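Book two of the Fleltlow series finally has a cover, and I have been staring at it on my phone all morning like a person with no job. Hi! It's March 6, 2021 and I'm back on my fantasy nonsense.

If you missed my post in February, Fleltlow is the one by Sugeng Hutapea about the river city where maps go bad, like milk. The first book was 445 pages and I read the last 90 of them standing up, because I kept meaning to go to bed and didn't. Then came that ending (Emon on the bridge, that's all I'll say) and a very long wait.

The new one is called Testetti, after the town upriver that everyone in book one refuses to talk about. I'm so ready. The cover is dark green with a little gold boat, and I think the figure in the boat is Chin, but my sister says it's obviously Emon with a haircut. We've traded way too many texts about this.
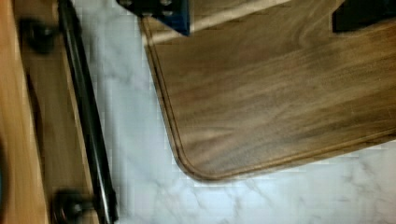
Cutting board on the kitchen counter.

My one worry is the length. The publisher's page says close to 1000 pages, and I loved how quick the first book felt, even with all those ferry schedules. Second books can get stuck walking from place to place. But if there's more of the aunts arguing, he can have as many pages as he wants!

I'm rereading Fleltlow before it comes out and I'm up to chapter 2, where Chin steals the wrong lamp. Still funny. If anybody wants to read along, leave a comment and tell me whose side you're on about the boat. No bridge spoilers please, my mom reads this and she's only just started.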